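30th May · Finally got the stern gland job started. The boat has been ashore at Prisham for 11 days and I have spent most of them waiting for parts, so it was good to get my hands dirty.

The gland had been dripping more than I like since last season. Tightening the packing nuts helped for a while, then the housing started running warm under way, so I backed them off and we were back to a steady drip into the bilge. The yard at Leltberg repacked it four years ago and I don't think anyone has touched it since, me included.

Getting at it is the worst part. On this boat you lie on top of the gearbox with your head under the cockpit sole and work with one arm. I took the battery tray out first, which gave me another few inches. The two nuts came off without much trouble after a night of penetrating oil. The gland follower did not. It had a crust of old grease and green corrosion all the way around, and I had to work it back a little at a time with two thin wooden wedges.

There were four rings of packing in there. The first three came out with the corkscrew tool in one go each. The last one had gone hard and came out in crumbs, and I spent most of an afternoon picking at it with a bent piece of welding wire. Chiharu Aoki, who has the blue ketch two berths down, lent me a dental mirror and that made a big difference. If you're planning this job, buy the mirror first.

The shaft has some light scoring where the packing sits. You can feel it with a fingernail but it doesn't catch. I cleaned it up with fine emery and sent a couple of measurements to Aurélien Langlois, who did the engine alignment when I bought the boat. He thinks it will do another few seasons. A new shaft was quoted at 300 for the metal alone, before machining, and the propeller would have to come off, so I was glad to hear it.

New packing is the PTFE type, same size as the old. I cut the rings on a piece of pipe of the right diameter with the joints at an angle, and staggered the joints as they went in. Nuts are finger tight plus a little for now. The rest of the adjusting has to wait until she's afloat.

While I was down there I changed the hose on the gland as well. The old one looked fine from the outside but had a soft spot underneath. Two new clamps at each end. The raw water strainer got a new gasket too, and I found that one of the engine mounts wants a new locknut, 13 mm, which of course I don't have.

Still to do before launch: antifoul, anodes, grease the seacocks, and find out why the log reads zero. Launch is booked for the first week of July, if the crane is free. Noémie Penner is coming along for the trip around to Elham, so I'd like the forward cabin to be usable by then and not full of paint cans.
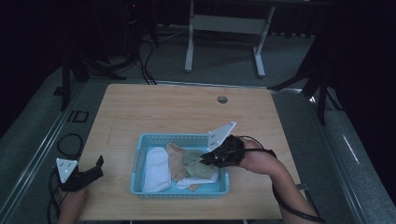 The bilge was the last thing on the list this week. Eighty hours of engine running had left a thin layer of black grease under the gearbox and the new gland won't be easy to check unless that area is clean. I used degreaser and a stiff brush, then went over it by hand. I go through a lot of cloths on a job like this and keep them in the light-blue plastic basket, whites and the tan and olive-green ones all in together. Paper towels fall apart down there and the bits end up in the pump. The bilge is bare now, with a strip of white paint under the gland so any drip will show up. I'll post again once she's in the water and I've run the engine in gear for an hour.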